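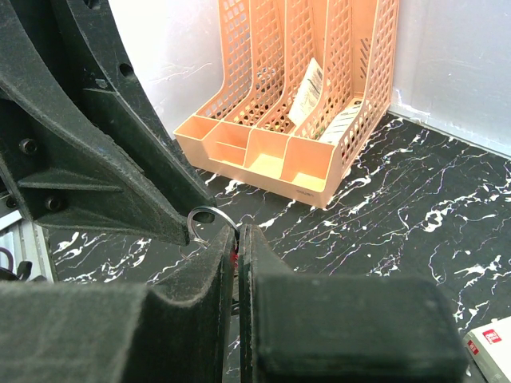
Key ring held between the gripper fingers

To: plant-utilities list
Date: 10/03/2026
Subject: Re: Compressed air drops at the start of second shift

> We run two rotary screw compressors at our bottling plant in Albridge, one on base load and one on trim. For the past month the header pressure has been falling at the start of second shift and taking a long time to come back. The blow molder alarms when it gets below its limit, and the packing line slows down shortly after.
>
> The service company checked both machines and found nothing wrong. They are quoting us for a third compressor. Before I take that to my manager I would like to know if anyone has seen this pattern and what it was in your case. We have one wet receiver next to the compressors and nothing out in the plant. Dryer is a refrigerated type, original to the building.

We had something close to this at our Gunn plant, and we also had a quote for another compressor on the desk at the time. We did not end up buying it. Your system may be different, so take this as a list of what we checked and in what order.

First, find out what starts at shift change. In our case it was the cleanup crew. They had open blow-off hoses on the filler floor and used them all at once for the first part of the shift. None of that showed up on any equipment list because the hoses were not equipment. They were just hung on columns. We walked the floor with the shift lead and wrote down everything that was using air, including cabinet coolers and a drum pump that was supposed to have been taken out. I would do that walk twice, once in the middle of first shift and once right at the changeover.

Second, put a logger on the pressure in at least two places. One should be at the compressor discharge, before the dryer. The other should be as close to the blow molder as you can get it. If both points fall together, you are short of air at the source or the trim machine is slow to load. If the discharge stays up and the far end falls, you have a restriction somewhere in between and a third compressor will not do much for you. We had a pressure difference of 6 psi across the dryer and its filters alone. The filter gauge on the housing was stuck in the green, so everyone had been reading it as fine. Changing the elements cost us very little and got most of that back.

Third, look at how the trim machine is set up. Ours was still in the sequence it was given when the plant had one line. It waited too long before loading, and by the time it was making air the header was already down. The controls vendor changed the set points over the phone. Write down the old values before anybody touches them.

Fourth, storage. One wet receiver next to the compressors is not a lot for a plant with a blow molder in it. We added a dry receiver of roughly 3,000 gallons on the plant side of the dryer, with a check valve ahead of it. That was the biggest single expense, and it was still well under the compressor quote. It does not make any more air, but it gave the trim machine time to get going. If you do this, check the floor loading and the door height first. We had to take out part of a dock leveler to get the tank in.

Then leaks. We did a survey in June with a rented ultrasonic detector, on a Sunday with both lines down. We tagged every leak and fixed the ones at quick couplings and hose barbs ourselves over the next 7 weeks. The ones inside the Trurken packer had to wait for the outage. I would not expect leaks to explain a drop that shows up at the same hour every day, but they raise the base load and leave you with less margin when something else kicks in.

On the dryer: if it is original to the building, find the nameplate and compare its rated flow with what both compressors can put out together. Ours had been sized for one machine. Check the rating at your summer inlet temperature too, as the number on the plate is for standard conditions.

One question back to you. Do you have a flow meter on the header? We put in a Cellach insertion meter after all this was done, and I wish we had put it in at the start. With only pressure readings we spent a lot of time arguing about whether demand had gone up.

If you can post the load and unload set points for both machines, and the pipe size between the dryer and the blow molder, people here can probably tell you more. I can send our air-user checklist off list if you want it. It is a plain spreadsheet.

Utilities, Gunn plant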